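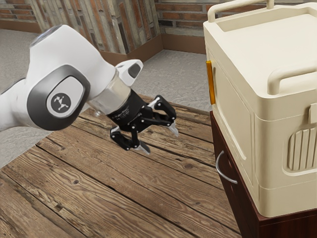 FERTIGUNG / PROTOKOLLE

Protokoll Abstimmung Galvanik und Druckguss, 15. Januar 2026

Teiln.: Sanaa Tazi (Einkauf), Athina Galanis (QS), Werkzeugbau, Schichtleitung Druckguss, Versand ab TOP 3. Vertrieb entschuldigt.
Protokoll: QS

0 Kommentare · 4 Mal geteilt

TOP 1 Protokoll November
Ohne Änderungen angenommen. Offener Punkt Gratbildung am Gehäusedeckel wandert in TOP 2.

TOP 2 Gehäusedeckel Kenness, Zinkdruckguss
Reklamation liegt schriftlich vor. Kunde hat 134 Deckel aussortiert, alle aus einer Lieferung über 2.000 Stück. Fehlerbild: Blasen unter der Nickelschicht, fast immer auf der Angussseite. Galanis hat Schliffe gemacht, Poren sitzen dicht unter der Oberfläche. Also eher Guss als Galvanik, Lohnbeschichter sieht das natürlich genauso.
Werkzeugbau: Entlüftung am Nest 2 zugesetzt, wurde bei der letzten Wartung nur ausgeblasen, nicht nachgearbeitet. Schichtleitung widerspricht, Nest 2 lief nach der Wartung sauber, Problem kam erst nach Umstellung vom Trennmittel. Längere Diskussion. Ergebnis: beides prüfen, und zwar getrennt, sonst weiss man am Ende wieder nichts.
- Werkzeug ausbauen, Entlüftung nacharbeiten (Werkzeugbau)
- vorher Musterabguss mit altem Trennmittel, Restmenge steht noch im Lager (Schichtleitung)
- 8D an Kenness bis D3 rausschicken, Rest folgt (Galanis)
Ersatzlieferung aus Bestand, vorher Sichtprüfung aller Teile. Kosten gehen erstmal auf unsere Kostenstelle.

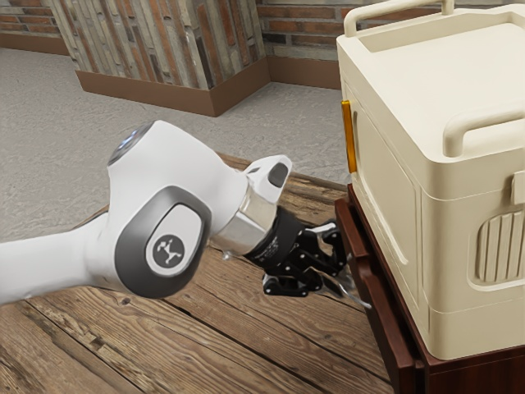
Frage Tazi: wer redet mit dem Beschichter wegen der Gutschrift? Solange Ursache offen ist, niemand. Rechnung wird nicht gekürzt.

TOP 3 Wechsel Beschichter
Tazi hat zwei Angebote. Covik günstiger pro Korb, aber Mindestmenge 2.000 Stück je Charge und Anlieferung nur in deren Gestellen. Spanos teurer, nimmt auch Kleinmengen, Durchlaufzeit 13 Arbeitstage. Versand sagt: fremde Gestelle heisst doppelt umpacken, Fläche dafür ist im Moment nicht da. Schichtdicken-Messprotokoll je Charge bieten beide an, bei Covik gegen Aufpreis.
QS will vor jeder Entscheidung Muster sehen, mit Salzsprühtest und Gitterschnitt. Messing-Drehteile laufen bis auf weiteres beim jetzigen Partner, da gibt es keine Beanstandungen.
Beschluss: Muster bei beiden, gleiche Gusscharge, Teile kennzeichen. Tazi fragt bei Spanos nochmal nach Staffelpreisen.

TOP 4 Stanzwerkzeug Halteblech Henow
Schneidspalt zu groß, Grat ausserhalb Zeichnung. Nachschliff reicht laut Werkzeugbau noch einmal, danach neue Matrize. Angebot für Matrize einholen, auch wenn Henow die Jahresmenge noch nicht bestätigt hat. Eigentum am Werkzeug liegt beim Kunden, also vorher schriftliche Freigabe! Zeichnungsstand klären, im Umlauf sind Index C und D.
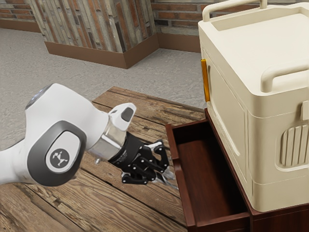

Bis Klärung wird nach D gefertigt, Papierausdrucke mit C an der Presse einziehen. Macht die Schichtleitung noch heute.

TOP 5 Verschiedenes
- Messmaschine: Kalibrierung fällig, Termin steht. An dem Tag keine Erstmuster einplanen.
- Spänecontainer wieder gemischt befüllt, Messing und Alu. Entsorger hat Abzug angekündigt. Aushang reicht offenbar nicht, Unterweisung in beiden Schichten.
- Versand bittet darum, Etiketten nicht mehr auf die Deckel der KLT zu kleben, sondern in die Tasche.
- Urlaubsplanung bitte abgeben, es fehlen Werkzeugbau und Gleiterei.

Nächster Termin: sobald Muster aus TOP 3 da sind, Einladung kommt von Tazi. Schliffbilder liegen im QS-Ordner unter Kenness.

Teilen 4 · Kommentare 0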